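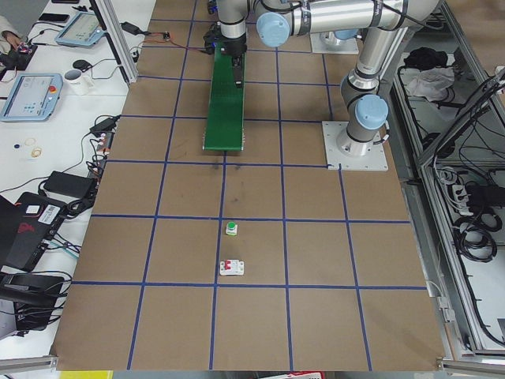 The gridded sorting table at Stornetholm, with a green push button and a red-toggle switch module on the paper.

Category: Community News / Repair & Reuse

STORNETHOLM, Jan 8, 2024 – Old switches, push buttons and other small electrical parts will get a second life in Stornetholm this winter, as the Nodiletti parts library opens its new sorting room to the public in February.

The room is built around one big work table. It is covered in brown kraft paper and marked off into squares with dark blue tape, so that each part can be given its own spot while it is checked and logged. A green conveyor belt reaches in from the far edge. The paper already has a few smudges on it, and the team is very happy about that.

"We love this table," said Teresa Ó Néill, who runs the parts library. "You put a switch down in a square and everyone in the room knows which one you're talking about. Before this we had trays on top of trays, and I once spent a whole afternoon looking for a button that was under my own notebook."

Nodiletti began as a shelf of spare parts in the back of the Uchida hardware store and now has 1447 parts on its books, nearly all of them from appliances and lamps that were headed for the dump. Members can borrow parts to try out at home or keep them for a small fee. The library has 38 members today and hopes many more people will stop by once the doors are open.

Paper and tape were chosen after a long trial with painted boards, which chipped and were hard to change. A worn sheet can be pulled off and a fresh one laid down in an evening – the tape comes from the same store where the library got its start.

"People bring us things in coffee cans and shoeboxes, and it's so much fun to see what's in there!" said Fionnuala Kavanagh, who leads the Saturday sessions. "Kids are great at it. They want to know what every single button used to do."

Sorting sessions will have room for 16 people and are free, with no experience needed. Parts should be clean and unplugged from any power source, and batteries can't be accepted. A printed guide to common switches, put together with the Stundberg evening school, will be handed out at the first session, and 400 copies are on order.

Sign-up is at the Uchida front counter during store hours.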